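3.2 Materials and preparation of the display boards

The travelling exhibition studied here was organised by the Kirnutau local history programme and shown in libraries and school halls across the Durkance district. Its purpose was to present household letters and receipts to readers who do not usually visit an archive. Earlier work on small exhibitions (Karpenko, in preparation) suggests that visitors spend longer at panels which can be read from a chair or a wheelchair, and the programme took this finding as its starting point when setting the height and text size of each panel.

White foam board was chosen as the backing for all printed sheets. It is light enough for one person to carry between a van and a hall, and it can be cut with an ordinary craft knife. Its main weakness is the surface, which marks easily. Scuffs, specks and stray pen lines were accepted on any part of a board that would later be covered by a print, and boards were set aside only where the damage would remain in view.
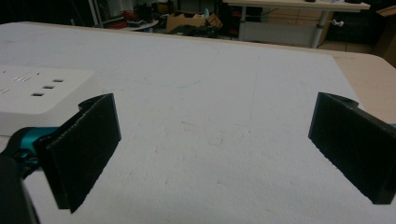 Figure 4. White foam board on a light tan tabletop.

Text on the panels was limited to 200 words, with a further 11 words allowed for the heading. Drafts were read aloud by library staff in Soliman before printing, and any sentence that caused a reader to stop and begin again was rewritten. Captions gave the date and place of each letter where these were known. Spelling in the letters was left as found, and a modern reading was supplied beneath in smaller type.

Visitors were invited to complete a short paper form at the exit. Of the 700 forms printed, 466 were returned. The form asked which panel the visitor had read first, which they had read to the end, and whether they held similar papers at home. Forms returned from the Tistuvus hall were entered separately, as the panels there stood in a corridor and could be read only in one order. Replies from that hall are therefore left out of the comparison of reading order in Section 4, but are included in all other tables.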